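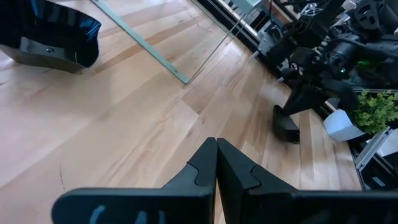
Wrist camera view, fingers closed, second gripper behind

Budgeting for a second set of gripper fingers and a proper bench: what have I missed?

Posted by Zoila Sotelo

We have a two-arm setup at our training centre and I have to put in an equipment request before December. The arms themselves are paid for. What I'm trying to price is everything that sits around them, and I've never done one of these budgets before.

At the moment we work over a timber floor, with a plant in a white pot nearby and a fair bit of cable near the arms. My list so far:

Spare fingers, two pairs per arm
Replacement wrist camera, one
Cable sleeving and clips
Floor matting
Aluminium extrusion for a bench

The supplier we bought the arms through is Sternik. They quoted $647 for the extrusion cut to length, brackets included, freight extra. The fingers are $74 a pair. I've put $200 down for cable management and matting together, which is a guess.

Is two pairs per arm too many? And should I be buying a spare camera at all, or wait until one fails? My manager would like the total kept down but hasn't given me a figure.

Edit: the fingers are matte black ones with the stepped join on the inside face, if that changes anything.

Bautista Fuentealba

Two pairs per arm is fine. I'd order them all at once so they come from the same batch. We bought ours in dribs and drabs and the later ones closed slightly off centre, so we had to redo the zero position every time we swapped.

Check how yours close before you order. Bring them together slowly with nothing in between and look through the wrist camera. The tips should meet along one line. If you can see floor through the join, note how much and whether it's the same at the top and bottom. A thin sliver has never bothered us with blocks or cups, but it matters for paper and thin plastic. If you need those, ask Sternik about padded tips and put them on the same quote.

Buy the camera. Ours was a six-week wait and the arm sat idle for all of it. Also get the short lead that goes with it, because that was what had failed in our case and the camera was fine.

For the extrusion, ask for the freight figure in writing. On long lengths it can be a large part of the bill. We used Illano for ours and they let us pick up from the depot, so it's worth asking whether your supplier will do that.

Telma Villalba

$200 is not enough for matting if the floor is any size. Go and measure it. Cable stuff is cheap, you'll get change from $50.

Gualtiero Santoro

A few things I'd add to the list, based on our own request last year.

Fasteners. T-nuts and cap screws for the extrusion are often left off a quote even when it says brackets included. Ask them to itemise it.

An emergency stop within reach of where the operator stands. If you already have one, check the lead will reach once the bench goes in. Ours didn't and we had to get an electrician back.

Something for the floor under the grippers. Timber marks easily if a finger gets driven into it. I'd go for a plain matte mat in one colour, as a glossy one throws reflections into the wrist camera.

Put in a contingency line of ten per cent and call it that. Our finance people knocked back "miscellaneous" and passed "contingency" without a question.

As for the spare camera, I'd put it in as a separate optional line. That way if the total gets trimmed they take that off and leave your fingers alone.

Zoila Sotelo

Thanks all. Measured the floor and Telma is right, the matting needs its own line. I've asked Sternik to itemise the fasteners and quote the freight, and the camera lead is on the list now.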